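Packed lunches: thermos food still warm at noon?

Grosa Parents Board > Food and Kitchen > School Lunches

setari_mom
My second grader has decided sandwiches are out. She wants "hot lunch" like her friend has, but our school doesn't have a microwave the kids can use. I bought a Numar food jar, the small wide one, and sent mac and cheese on the first day. It came home with most of it still inside and she said it was cold and stuck together. Lunch is at 11:40 and I pack at 7. Is it the jar or is it me?

pbandjay
Probably the pasta. Mac and cheese sets up no matter what you do. Did you preheat the jar? Boiling water, lid on, ten minutes, dump it out, then put the food in right away. The food has to be a lot hotter than you would serve it at home.

setari_mom
I ran it under the hot tap. So no, not really.

kettle_on
Tap water won't do it. I also add a spoonful of milk to mac and cheese before it goes in, and that helps with the sticking. Soup is easier. Anything with liquid holds heat better than anything with air in it.

Jhun Dizon
I'll disagree a little. I have the same Numar jar and a Testa, and I preheat both the same way. The Testa is fine at noon. The Numar is lukewarm by ten. I tried it at home with chili and a kitchen thermometer before school started, so I'm not going by what the kids say. I would return it.

pbandjay
How full were they? A half-full jar cools off fast.

Jhun Dizon
Both full to the line. 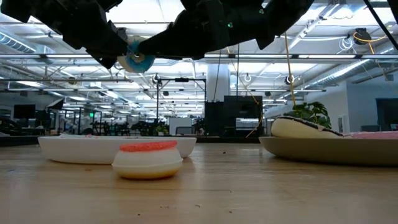
Page last changed: July 2025

oatsandall
We had the opposite problem. Food was so hot my son burned his tongue and then refused the jar for a month. For a kid who eats slowly I think warm is good enough. Fried rice, meatballs, and dumplings are all fine at room temperature if they have to be.

kettle_on
Fine to eat as far as taste goes, but I wouldn't leave rice or meat sitting lukewarm from 7 until noon. Either keep it properly hot or send it cold with an ice pack.

oatsandall
People did it for years and we all lived.

kettle_on
Some of us had a few bad afternoons, too. I'm not trying to start anything – she's packing for a seven-year-old and I would go the careful way.

setari_mom
I'm with kettle_on on the rice. Update: I did the boiling water for ten minutes and sent chicken noodle soup, filled to the line. She ate all the noodles and left the broth. She says it was "medium." I'll take medium.

pbandjay
Good. Next time put the noodles in a separate bag and let her add them. They don't swell up that way.

tuna_again
Can she open the lid herself? Mine couldn't. Hot food makes the lid pull down tight and the lunch aide had to open it every day. Practice at home with something hot in it, because an empty jar opens easily.

setari_mom
She got it open this time, but she said it was hard. We'll practice this weekend. Jhun, which size is your Testa? The store here only has the tall one.

Jhun Dizon
The short one. The tall one is too deep for a kid's spoon, mine ended up with soup on his sleeve. If you can only find the tall one, keep the Numar for now and stick to soup.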